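The Letter Goes Out Regardless
21 Dec 2025

The woman I came to see has written a Christmas letter every year since her oldest was in a high chair. The oldest now has a bad knee. She agreed to talk to me on two conditions: that I leave her name out, because there are people on her list who think they get a personal version, and that I not arrive before ten.

I arrived at ten past. She was at the dining room table in Privitz with a stack of envelopes, a damp sponge in a saucer, and a mug that said World's Okayest Aunt.

"You can sit anywhere but there," she said. Every chair had something on it. I moved the M's to the radiator and sat where the M's had been.

The mailing list stands at 200 this year. It got to be that size the way a garage gets full. There was family, then her husband's family, then the old neighbors from Firkia Street, then people she worked with at Tikent, back when Tikent had an office and the office had a break room worth going into. She did payroll there for most of her working life. She says payroll taught her everything she needed to know about writing letters.

"You learn what people open first," she told me. "And it isn't the part you worked hardest on."

I asked how the letter started. She said it started out of spite. Her sister-in-law sent one every December, typed, on paper with holly down the side, and everybody in it was thriving. The children were gifted. The dog had passed some kind of test. They had redone the kitchen.

"We had the flu that year, and the car had been towed. I sat down and wrote that up. I was going to send it to just her. Then I thought, well, I've already got the typewriter out."

That first letter was one page long. It covered the flu in order of who got it, the towing, and a disagreement with the phone company. She made the copies at work. People wrote back, and some of them wrote back the same week, which in December is about as good as a standing ovation.
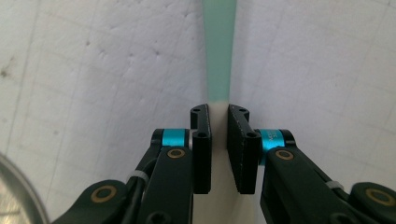 She kept at it, and she has rules now. She doesn't mention anyone's grades. She doesn't mention weight, up or down. Surgery may be mentioned if the person who had it has already brought it up at a dinner with more than six people present. Vacations get one sentence. Deaths go near the top, plainly, so that nobody reads three funny paragraphs about a gutter and then falls into a hole.

"I learned that one the hard way," she said, and didn't go on, and I let it go by. She licked an envelope, made a face, and remembered the sponge.

The first draft this year ran to 3000 words. It had two pages on the furnace alone. She starts on it right after Thanksgiving, at the kitchen counter, while something is boiling. She keeps notes all year on the backs of receipts and stuffs them in a bread bag, and when it's time she tips the bag out and tries to read her own writing. One of this year's receipts said only "the ham, his face." She has no idea. She has asked everyone who might have been near a ham.

From there it goes down. She reads it out loud in the bathroom with the fan on. Anything she speeds up over gets cut. The final letter, the one going into the envelopes while I sat there, is 649 words, and I know this because she has written it in pencil at the bottom of her own copy and circled it.

"That fits on a front and a back with room for me to scribble," she said. "The scribble is what they want. The rest is so they don't feel rude for wanting it."

The scribble is two or three lines by hand, different for everybody. That's what takes the time. For the people she sees often it's short, or it's a joke. For the ones she hasn't seen in years it gets harder, and she'll sit over a single card long enough for her coffee to go cold. She showed me one, with her thumb over the name. It said, "I still make your beans. I've stopped telling people they're mine." I thought that was a pretty good use of a stamp. 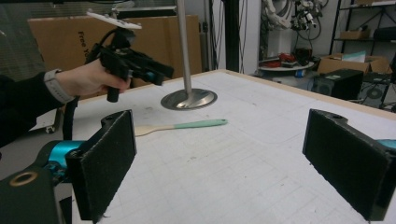 Her husband, passing through for a sandwich, wished to state for the record that the furnace material had been funnier at full length. He has been the subject of a good part of these letters and has the calm of a man who was long ago overruled. He said he's been stopped in the grocery store by people he'd never met who wanted to know how the raccoon thing came out.

"How did it come out?" I asked.

"Read the letter," he said, and took his sandwich away.

She waited until he was up the stairs. "He pretends to mind," she said. "The year I left him out, he sulked into February."

We got onto the question of why anybody still does this. I'd been putting it off, because it's the sort of question that sounds like you've already picked the answer. Her children have asked it. They have suggested an email. One of them set up a group page for her some years back, with a photo at the top of everybody squinting at a lake, and she posted the letter there, and she got a row of thumbs.

"Thumbs," she said again, in case I'd missed it.

"Maybe they liked it."

"I'm sure they liked it. I like a sunset. I don't write back to it."

So the following December it was paper again. She did try one of those services where you type the thing in and they print and mail it for you. It was all right. The cards came out straight and the stamps came out straight and her aunt called to ask if she'd died.

She isn't sentimental about it, and she got a bit short with me when I used the word tradition. She says a tradition is something you can blame on somebody else. This is just a chore she picked out herself, like the people who insist on ironing sheets. Her back hurts. The sponge gets disgusting. Every year, somewhere in the second half of the alphabet, she announces to the house that it's the last time.

I asked whether she'd ever gotten into trouble.

"Define trouble," she said, so I could see it was going to be a good one. It was the year of the casserole. She had written, in what she felt was a loving way, about a covered dish that turned up at a family reunion and had to be taken out behind the shed. She didn't say whose dish. She thought the description was vague. There was, apparently, only one person in three counties who put canned pears in with tuna.
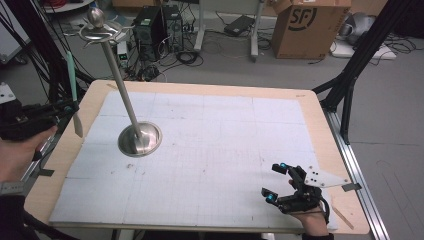
A cousin on that side of the family still maintains that the pears were an old recipe and that the oven at the reunion was to blame. The cousin told me this by phone, at length, having heard I was asking around. I was also told that the letter is always a pleasure to get, that it's read aloud over there on Christmas Eve after the dishes, and that I could print the part about the oven.

When I passed this along, the letter writer put down her pen.

"They read it out loud?"

I said that was what I'd been told.

"Even the casserole one?"

I said I hadn't thought to ask. She picked the pen back up and did an entire envelope without speaking. Then she said that in her opinion the oven had been fine.

By noon we had broken for lunch, which was a box of pastries from Chou, down by the post office. She goes there on mailing days and treats it as a business expense. We ate over the T's, carefully. She told me more about the list, and the part I hadn't expected was how she takes people off it.

She doesn't, mostly. If a letter comes back with the yellow sticker, she calls around. If somebody moves and doesn't say, she calls around. If a couple splits up, they both get one, and she writes each of them a slightly different scribble and never mentions the other. There's a man from the Tikent days who has never once answered, not a card or a call, in all the time she's been sending them. She's sure the address is good. They never come back.

"Maybe he throws it out," I said. I was a guest in her home, eating her almond thing, and that's what I came up with.

"Maybe he does," she said. "It's his mail."
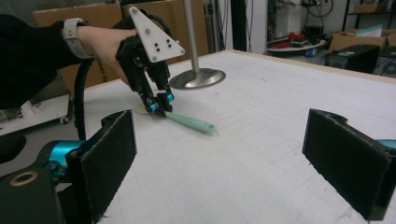

I went home with powdered sugar on my coat and a certain amount of guilt. I haven't sent a card since I lived in an apartment with a shared mailbox. I am a person who means to. I buy the box in December, a nice box, with birds, and I find it again in the spring under the jumper cables, and by then it would look like a cry for help.

I'd confessed this to her on the way out. I think I was hoping she'd say it didn't matter.

"Do five," she said. "Five's an evening. Don't do a letter, you're not ready for a letter. Write down one thing that happened and sign it."

I said I wasn't sure anything had happened.

"You sat on my M's," she said. They were still on the radiator, and they'd curled a little in the heat. She pressed them flat under a dictionary and told me to mind the second step, which she'd been meaning to have fixed since two letters ago.

I've done three so far. The first took me an hour and it was mostly about the pastry. The second had to be thrown away, as I'd apologized in it for so long that I ran out of card. She says that's common in beginners. She told me so over the phone, when I called to check a detail about the furnace, and I could hear the sponge in the background, or anyway something wet being put down in a saucer.

She's up to the W's. There are a lot of W's, it's her husband's side, and she'd like them to know that this is the last time.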